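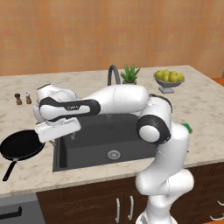

Ignacio Crenshaw wrote back after reading my outline that he'd sat through plenty of talks about kitchen robots and what he wanted from this one was the part where the thing gets priced, because everybody shows the arm and then runs out of time before the money. So, Ignacio, if you're in the room, the money is in section 3 and I have put a big star next to it.

**Stondau Kitchen Practice Kit: notes for Fri 12 December**

(Water on the lectern. Clicker is the gray one. Leave the first slide up while people find their seats.)

## 1. Hello, and what this kit is

Thank them for coming out at the end of the week, and mean it, it's a long drive for half of them.

Start easy. Stondau sells a simulated kitchen, and you rent it by the seat. You get the rooms, the arm, a set of dishes and food and small things to go on the counters, and a stack of written tasks that go from very simple to pretty mean. Your people write or train whatever they like on top, run it overnight, and come back in the morning to a score sheet and the recordings.

Slide one is a still from the sink set: rendered kitchen, white arm, frying pan on the counter by the basin. I picked the sink because it's where I spent most of my time, and because dishes are what everybody in this room asks me about over coffee.

Say a word about the pan. The handle sticks out past the front of the counter, the way mine does at home, and I love that somebody at Stondau let it. Plenty of practice scenes line everything up like a store display. A handle hanging out over the edge changes the whole problem! You have to think about where the gripper comes in and what the pan does when you lift it from one side, and the faucet and the fruit bowl are standing back there too if your elbow swings wide.

(Pause. Somebody always asks about the pepper mill. Let them.)

## 2. What I liked after living with it

I had the kit from June on, so this is a fair stretch of use and not one enthusiastic weekend.

- Setup took me an afternoon, and I am slow at these things. The guide from Stondau is written in plain English and whoever wrote it has a nice dry sense of humor.
- The reset is wonderful. One key and the room is back how it was, every dish in its place. If you've ever walked around a real test kitchen putting things back between runs, you know what that's worth to your knees.
- The tasks come in two levels, Plain and Master. Plain is "move the pan into the sink." Master is the same job with the wording changed and the clutter shuffled. Our little program got 100 runs at each. It did nicely on Plain and only managed 30 on Master, and I'd like to dwell on that gap for a minute, so slow down here and let people write it down.

The gap is the best thing the kit gave us. We had been very pleased with ourselves. Then the salt and pepper moved over and the arm started reaching for where the pan used to be. (Tell the story about Rernetti here if there's time. Their team found the same thing a month ahead of us and were kind enough not to mention it until we did.)

## 3. The money ★

Stondau charges $598 per seat per month. The smallest plan is 2 seats. Support is included on weekdays, and they do pick up the phone.

Ruiz-Ortega has a cheaper package with fewer rooms, and if all you need is a tabletop and some blocks, please go look at theirs first, I'd tell my own sister the same. I went with Stondau for the cabinets and the sinks.

## 4. What I'd grumble about

- No running water. The faucet is there to be steered around, and for a sink set that's a shame. I've asked, and they say it's on the list.
- The score sheet says pass or fail and little else. A near miss looks the same as a disaster until you open the recording.
- Extra dishes cost extra. I'd have liked a few more pans in the base kit.
- A good score in the kit is only a good score in the kit. We still budget bench time on the real arm, and so should you.

## 5. Questions

Leave a good long stretch for these. If the room is quiet, ask who has tried to get a gripper around a pan handle and how it went, and then sit back.

Trial seats: sign-up sheet is by the door, next to the cookies. Remember to bring back the pen.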